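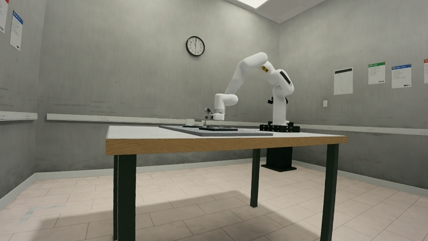
3/7/19

So I finally went to the open house at the Brendent, the condo building going up next to the old Ostrowski mill. My lease runs out in December and I've been poking at listings all winter, and at some point you have to go stand in a real kitchen and open real drawers.

The sales office is on the ground floor, through the side door (the front entrance is still boarded up, so don't do what I did and walk the whole block twice). Radek Ďurica from Sturik, the developer, handed me a hard hat and a floor plan and took five of us up in the service elevator. It was slow. Very slow! By the fourth floor we all knew each other's parking situations.

First stop was the one-bedroom model. It's 789 square feet, and I'll admit it felt bigger than that, mostly thanks to the windows on the mill side. The kitchen is along one wall with a peninsula you could seat three at if they liked each other. Closet space is good in the bedroom and pretty sad in the hall. I asked where a vacuum cleaner is supposed to live and Radek pointed at the laundry closet, which already had a washer, a dryer and a water heater in it. Hmm.

Then up to the two-bedroom on the sixth floor, 1037 square feet, and that's the one everybody went quiet in. Corner unit, light from two sides, a proper tub, and a balcony deep enough for an actual table. The second bedroom is small though. A twin bed and a desk, fine. A queen, no way, unless you plan on climbing in over the footboard.

A few things I wrote on the back of my floor plan:

There are 53 units in all and 13 were already spoken for when I visited, mostly the top floors. Parking is one spot per unit, and a second one costs extra if there are any left. Dogs are okay, up to two. The monthly fee covers water and trash but not heat, so ask for the estimate in writing. I did, and I'm still waiting on it.

I also got talking with Přemysl Tichý, who bought on the third floor off the plans last year and comes by every few weeks to check on it. He's happy so far, except that his bathroom tile got swapped for a different gray and he only found out by walking in. He's fighting it. I'd be fighting it too.

Noise was my big worry, what with the bus line on that side. We shut the balcony door and waited for a bus, all of us standing there like kids playing statues, and I barely heard it go by. On the balcony itself you hear everything.

Afterward I walked over to Zeria, the bakery on the corner, and sat with the price sheet and a poppy seed roll. The one-bedroom I can manage. The corner unit I can't, not without a roommate, and I'm too old to share a fridge again. I've got a second visit booked for the one-bedrooms on the quiet side, and this time I'm bringing a tape measure for the couch.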